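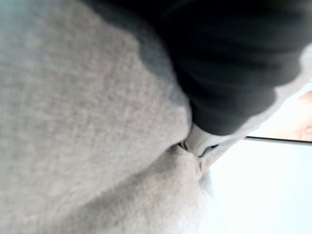 Week 4: Handling and folding soft goods

Household Textiles, Unit 2
Handout prepared by Osaze Sani
Revised 24/02/2024

Read this before the practical. Bring the handout with you, along with a pencil and your swatch card from last week. The card needs to be filled in on both sides.

1. Pile, knit and loft

Fleece is a knitted fabric that has been brushed to raise the surface. The brushing pulls fibre ends out of the knit and leaves a fuzzy face that traps air. The air is what makes it warm, and it is also what makes it awkward to fold. A woven cotton sheet will hold a crease if you run your hand along it. Fleece springs back into a rounded fold and takes up more of the shelf than you planned for.

Look at the light gray fabric in the picture at the top of the handout. The colour is made up of tiny lighter and darker flecks. A flecked gray like this is often called marle or heather in catalogues. When you match two pieces, stand back from them as well as looking closely. Two marles can look the same at arm's length and be quite different up close.

Terms to know for the quiz:

Face: the side meant to be seen.
Pile: the raised fibres on the surface.
Loft: the thickness of the fabric when nothing is pressing on it.
Hand: how the fabric feels and moves when handled.
Pilling: small balls of tangled fibre caused by rubbing.

2. Light and dark in the same bundle

The dark material in the picture sits right against pale gray. You will get bundles like this in the practical. Two things to watch for.

Lint. Brushed fabrics shed, and pale lint shows on charcoal or black straight away. Shake the two pieces out separately, dark one first. Use the lint roller before folding.

Dye. New dark fabrics can give off colour in the first few washes. Do the white cloth test from Week 3 on any dark piece that has no care label. Write the result on your sheet even if no colour comes off.

Shadows are the other problem with mixed bundles. Where a gray fabric folds under, the shaded part looks like a darker gray and is easily mistaken for a second cloth. Open the fold and check before you write down how many colours a piece has.

3. Finding the edge

Most of the time lost in folding goes on looking for an edge. Don't pull from the middle of the heap. Find a place where two materials meet, take hold there and lift slowly. If both come up together, they are either tangled or sewn. Feel along the join with your thumb. Stitching is a continuous line and will not shift.

A narrow strip running along an edge may be a binding, a hem or just the cloth turned back on itself. Turn it over to find out which it is.

4. Folding method for bulky pieces

Lay the piece face down and smooth it from the centre outward.
Bring the long sides in so they meet at the middle.
Fold in half lengthwise.
Roll from one end, pressing the air out as you go.
Store with the rolled edge facing the front of the shelf.

Padded pieces are folded in thirds and left flat. Do not roll them.

5. Practical

Work in pairs. Each pair gets one throw and one padded piece. The throws are the Kostby and the Ledby, and the padded pieces are from Dekora. Weigh each item on the bench scale and record it in grams. The Ledby set with its cover should read 1,712 and the Kostby on its own 635. If you are well off these, check that the scale was zeroed.

Measure the height of each piece folded, then again after it has been under the board for ten minutes. The difference goes in column 4.

Reading for next week: Goicoechea, the chapter on knits, up to the section on blankets. The October cohort's worksheet is still in the folder and has the old column headings, so don't use that one.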